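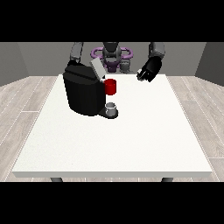

White table, black coffee machine with its lid up.

Lettings > Furnished flats > Reviews

Minami furnished rental package: two months in
By Chiyo Fujimoto, May

Landlords in our block keep being told that a furnished flat lets faster, and the Minami package is what the agents at Bratanell push when you ask how. You pay £700 up front and £100 a month, and they fill a one-bedroom flat for you. I took it for the place I let on Dulness Road. I'm not convinced.

The brochure says "ready to let in a day". Mine took four visits. The bed came first, without slats, then the slats came with the sofa, and the wardrobe doors turned up a week after my tenant did. She was nicer about it than I would have been.

Quality is mixed. The sofa is firm and the cover comes off for washing, so no complaints there. The chest of drawers is a Vendska, or says so on the back, and two of the drawers already stick. The curtains stop well short of the sill. I rang about those and was told they were "standard drop", whatever that means in a flat with tall windows.

Did it let faster? I had an offer after the second viewing, but I had one just as quickly the time before, when the place was bare. Bratanell couldn't show me any figures for similar flats, only a leaflet.

Read the contract before you sign. Wear and tear is your problem after the first year, collection costs extra, and the monthly fee carries on when the flat is empty. Ayane Nakajima two floors down bought her furniture second-hand and has no monthly bill at all.

Two stars out of five, one of them for the sofa.

Contact us | Copyright Dulness Lettings Review | Back to top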